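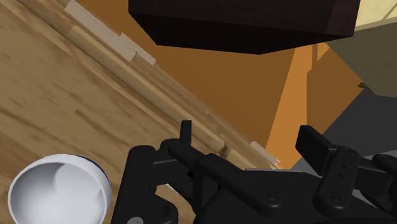
Fig. 1. Gripper view in simulation, fingers apart, white bowl at left on the wooden surface.

Halness Working Group on Simulated Manipulation
Minutes of the October meeting, held by video link
Meeting opened at 14.05. Quorum confirmed by the chair.

1. Minutes of the previous meeting
Approved with one correction. In item 4, "joint limit" should read "joint torque limit".

2. Matters arising
2.1 The Wakance site has moved its episode store to the new naming scheme. Old names will resolve until the next release of the guide.
2.2 The Pumcombe site asked for the deadline on comments to Part 2 to be extended. Agreed, to the end of the month.

3. Draft guide, Part 2: recording of simulated household tasks
3.1 Clause 5 (camera views). The draft requires a view from the gripper and a view from outside the arm for every episode. Pumcombe asked whether the outside view could be optional for short tasks. The group did not agree. Contact between a finger and the rim of a bowl is hard to judge from the gripper view alone. Clause 5 stands.
3.2 Clause 6 (view orientation). Gripper views are to be stored as rendered, tilt included. Levelling the horizon afterwards breaks the link with the stored camera pose. The word "should" is replaced by "shall".
3.3 Clause 7 (room models). Background furniture may be varied between episodes but shall be fixed within one. The name of the room model and its version shall be written to the episode header.
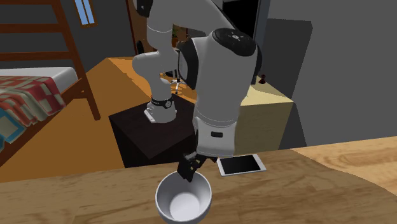 3.4 Clause 8 (approach to open vessels). The present text covers cups and jugs only. It was proposed to add bowls, with the following wording: "Where a finger passes inside the rim, the episode shall record the contact state of each finger separately." Accepted. The editor will check that the term "rim" is used in the same sense in Part 1.
3.5 Clause 9 (neighbouring objects). Objects on the same surface that are not part of the task shall be listed in the header, with their start pose. Wakance noted that its present tool lists only objects that move. A fix is in hand. Until it is released, Wakance will fill in the list by hand.

4. Review of the Obi trial set
4.1 The set submitted for review holds 3104 episodes. The checker rejected 339 of these, mostly for a missing room version in the header. Two were rejected for a gap in the joint log.
4.2 It was agreed that header faults may be repaired and the episodes submitted again. Episodes with a gap in the log shall be withdrawn. Interpolated joint values are not acceptable under clause 4.
4.3 The minimum size for a conforming set remains 800 episodes. A request to lower it for single-object tasks was deferred until Part 3 is in draft.

5. Actions
5.1 Editor: circulate revised clauses 6 and 8.
5.2 Wakance: report on the object list tool.
5.3 Pumcombe: send written comments on Part 2, including any further case on clause 5.
5.4 Obi maintainers: repair headers, withdraw the faulty logs and run the checker again.

6. Any other business
The secretary asked that figures sent for the guide carry the room model name in the covering note. Noted.

7. Next meeting
By video link, same time. The agenda will be sent with the revised clauses.

Meeting closed at 15.40.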